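Taltik Review Desk, after one full season of spots

We are a small post house in Gedley. Five of us cut, two of us mix, and most of what comes through is thirty-second and sixty-second advertising work with a few public health jobs every year. In January we moved all client review onto Taltik, a web-based review and approval tool. This is what it was like to use on paid work, with agencies who did not ask for it and did not want to learn it.

Before Taltik we sent password-protected links and collected notes by email. That works with one client. On the spring campaign for Ashour, a regional furniture chain, we had the agency, the client's marketing department, the client's legal reviewer and the director all writing separately, and two of them were giving timecodes from an older cut. We lost most of a day to it and the job was not large.

Setup

Setting up took one morning. You create a project, invite people by email and drop in a file. Reviewers do not need an account, only the link and a name. I would not have bought it otherwise, as agency people will not make another login.

Uploads are quick. A sixty-second spot in ProRes went up and was playable before I had finished writing the message to go with it. Longer files are slower to process, and there is no progress bar after the upload itself finishes, just the word "Preparing." On a 22-minute branded piece it sat on that word long enough that I uploaded it again, and then had two.

Comments and versions

Comments are pinned to a frame and can have a drawing attached. The drawing tool is basic, with one pen and four colors. It is enough to circle a logo. Replies stay under the comment, and you can mark each one done. When you upload a new version, open comments carry over and closed ones are hidden behind a tab.

Side-by-side comparison is the best thing in the product. Both cuts play in sync, and you can nudge one against the other if you have trimmed the head. Remedios Tejada, our senior editor, now uses it for her own checks before anything goes out. She caught a dropped super on the Stosgate bank spot this way. It had been in version 3 and was missing from version 4, and the client had already approved the wording, so that would have been an awkward call.

Over the season we logged 1,892 comments across 18 projects. The busiest project had 466 of them, on a set of six spots, and the page got sluggish toward the end. Scrolling stuttered and the pins took a second or two to appear. Splitting the set into two folders fixed it.

Comments export as markers for the main editing programs. The markers landed on the right frames every time except once, on a drop-frame sequence, where they drifted by a couple of frames by the end. Support replied the next morning and told us to set the frame rate by hand on upload. We now do that for everything.

Approvals

Each reviewer can be given a role: comment, approve, or view only. The approve button asks for a confirmation and records the name, the version and the time. You can download that as a PDF, and our producer attaches it to the invoice. Two clients have asked for it since.

What is missing is an order of approval. I would like legal to see a cut only after the agency has signed off, and Taltik cannot do that. You have to invite legal later and remember to do it. The support desk says it has been requested by others and did not give a date.
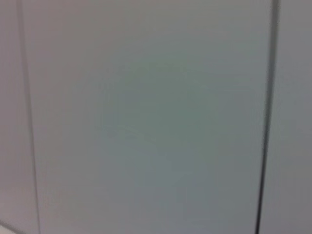
Sound is the weak part. The player folds everything to stereo, with no warning, and our mixer noticed that levels were slightly different from the file on disk. For a broadcast mix we still send the WAV separately. There is no waveform under the picture either, so a note like "music comes in late" has to be placed by ear.

Color is acceptable for discussion. I would not grade from it. We put a line in every review message telling clients to hold color notes until the supervised session, and most of them do.

On a phone the player works, but the comment box covers half of the video when the keyboard is up. Directors on location mostly dictated their notes, and the results needed some interpreting.

Price

We pay $153 a month for the seven of us, with unlimited reviewers. Storage is included up to a limit that we reached in the fourth month. Archiving a project takes it off the total and keeps the comments readable, but the video has to be uploaded again if you reopen the job. For a spot that comes back every year with a new end card, that is annoying.

There is a cheaper plan without the version comparison. I would skip it.

Should you buy it

If you cut short-form work for agencies and have more than two people commenting on each job, yes. If you do long-form or your work is mostly sound, try the free month first and test it with a real mix. We have renewed for another year, and I will add a note to this review if the approval order ever gets built.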